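From: Sharada D'Souza
To: Warkberg Allotments and Growers list
Subject: Re: [warkberg-growers] Drying beans for seed, and where to keep them

Kamala Chettiar wrote:
> Hello all, I have a great many climbing beans still on the poles and would
> like to save some for next year. Do I pick them now and dry them indoors,
> or leave them be until they rattle? Last time I left them and half went
> mouldy in the pod. Also, does anybody know if Gestine comes true from
> saved seed? I got mine at the Sasholm swap and would hate to lose it.
> Kamala, plot 185

Dear Kamala,

How lovely to hear that the Gestine did well for you! I think I may have been the one who brought those to the Sasholm swap, in the little brown envelopes with my dreadful handwriting on them, so I feel a bit like a proud aunt.

To take your second question first, yes, it should come true. French beans mostly pollinate themselves before the flower has properly opened, and I have grown Gestine within a few steps of Cordero for years with only one odd plant in all that time (it had speckled beans and tasted perfectly nice, so we ate it). Runner beans are another matter entirely. The bees go everywhere and you get what you are given.

As for the picking, I leave mine on the poles as long as the weather is kind, until the pods have gone the colour of straw. If a wet spell is on the way I pull up the whole plant, roots and all, and hang it upside down in the shed with the door propped open. It looks a fright but the air gets round the pods much better than it does in a box, and I suspect a box is where your mould came from. My mother used to lay hers out on newspaper under the spare bed, and that worked too, though we did find beans in our slippers.

Once they are shelled, give them another couple of weeks in a shallow dish before they go near a jar. Bite one, gently. If your tooth leaves a dent they need longer. I weighed my Corderos last year and had 382 grams from one short row, which was far more than I could sow, so do be firm with yourself and cook the surplus.

I do my shelling and sorting indoors at a white table, because the dark ones show up so well against it – much easier on the eyes of an evening. 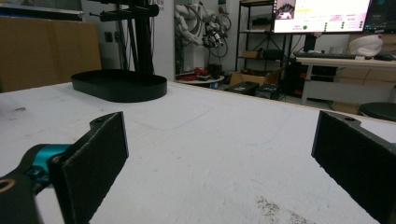
The white table, with the black stand on its oval tray.

One more thing, label them the minute they leave the plant. I once had three jars of white beans in a row on the shelf and had to sow the lot to find out which was which.

If you would like a few Cordero to try, I can leave some in the hut for you. I am usually down there by four, and there is generally tea in the flask.

With warm wishes,
Sharada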